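How do I get sweat stains out of a cotton baseball cap without ruining the shape?

Posted in Laundry and Fabric Care
Asked by gatepost36

I have a washed cotton cap that I wear for yard work and it has a white salty line above the brim and a dark greasy band on the inside. I bought it in November and wore it through the whole summer. My wife wants me to throw it out, but it is the only one that fits me right.

I already tried wiping it with a damp cloth and dish soap. The white line came back as soon as it dried. The last time I put a cap in the washing machine the brim folded in half and stayed that way, so I don't want to do that again. There is no care tag left in it. I have powdered oxygen bleach, white vinegar, regular detergent and a bar of laundry soap in the house. The water here is hard, if that matters.

Also, is it safe to dry it in the oven on low? A guy at work told me he does that.

3 replies

Domingo Navarrete
Member, 104 replies

Do not put it in the oven. Some brims have a plastic insert and it will warp. If it's an older cap the insert might be cardboard, and then you can't soak it at all. Flick the brim with your finger. Plastic makes a dull click and springs back. Cardboard sounds more like a cereal box and usually feels soft at the corners. If you can't tell, treat it like cardboard and only clean the crown and the band by hand, keeping the brim out of the water.

For a plastic brim, this is what I do with mine.

Fill a bucket or a dishpan with cool water and stir in one tablespoon of the oxygen bleach for each gallon. Let the powder dissolve all the way before the cap goes in, or you can get light spots on dark fabric. Test the color first. Wet a spot on the inside seam with the solution, wait ten minutes and press a white rag on it. If a lot of dye comes off on the rag, skip the oxygen bleach and use plain detergent.

While the cap is still dry, rub the bar soap into the inside band. That greasy part is skin oil and sunscreen, and it needs soap more than it needs soaking. Work it in with an old toothbrush, going along the band and not across it. Leave it for fifteen minutes.
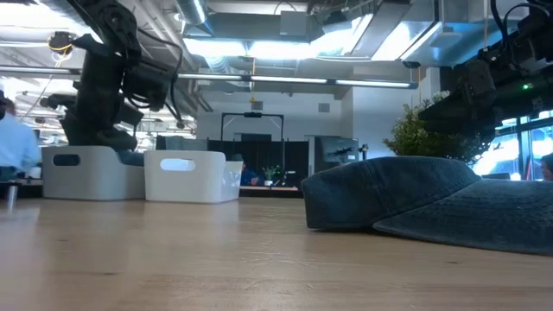 Gray cap on the table, white bins to the left.

Then soak the whole cap for an hour. Two hours if it's bad. I wouldn't leave a dark color in overnight. Push it under every so often because the crown traps air and floats.

Rinse until the water has no suds in it. This is where most people get the white line back. The line is salt, and if the rinse is too short the salt and leftover soap move to the edge of the damp area and dry there. It's also why your damp cloth didn't work. You wet part of the cap and the salt just moved. With hard water I would do the last rinse with a quarter cup of white vinegar in a gallon of water, then one more plain rinse. Don't mix the vinegar into the oxygen bleach soak.

To dry it, press the water out with a towel. Don't wring it. Stuff the crown with a dry hand towel rolled into a ball, or set it over a bowl turned upside down that is close to the size of your head. Put it somewhere with moving air and out of the sun. Mine takes most of a day. If the brim has a curve you like, hold it with a couple of loose rubber bands until it's dry, but put a piece of cloth under them or they leave marks.

It may look a bit lighter afterward. Cotton that has been washed down at the factory keeps fading.

Buchanan_R
New member

Top rack of the dishwasher. Been doing it for years.

pamlovesyarn
Member, 1,000 replies

Please be careful with the dishwasher idea. Dishwasher detergent often has bleach in it and the heated dry cycle is hard on the brim. I lost a navy one that way, it came out with orange patches.

I agree with the soaking. For the inside band I use baking soda and a little water made into a paste, but bar soap is fine too. If the band is still dark after two rounds it's probably not coming out, and you can get stick-on liners that cover it. They run small, so measure first.

Rinsing it under the tap right after you come in from the yard helps a lot with the salt line.

gatepost36

Did the flick test and it clicks, so plastic. Going to try the soak tonight with the vinegar rinse. I told the guy at work about the oven and he says his is fine.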